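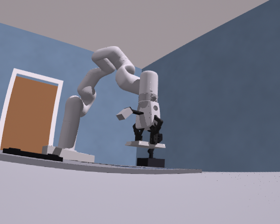
Rendered view: white arm on a low base, blue walls.

Jeltport Tenants' Forum > Building Services > Quiet hours in shared workrooms

dusero_desk
Members are advised that the draft quiet-hours policy for the Jeltport building is open for comment until the end of February. Under the draft, calls longer than 5 minutes must be taken in the corridor booths.

unit461
Our office supports the draft in principle. However, three booths cannot serve a building with 840 registered tenants. We request that the limit be suspended until more booths are provided.

nustora_admin
We respectfully disagree. The booths stand free for most of the afternoon, and the complaints we receive concern the workrooms – chiefly speakerphones.

unit461
That may be the case on the Nustora floor. On ours, there is a line by 10 a.m.

dhanial_office
Would a booking sheet satisfy both parties? Dhanial has used one for its meeting room since last year.

nustora_admin
We would not object, provided unclaimed slots are released promptly.

dusero_desk
The suggestion has been added to the draft. Further comments should cite the section number.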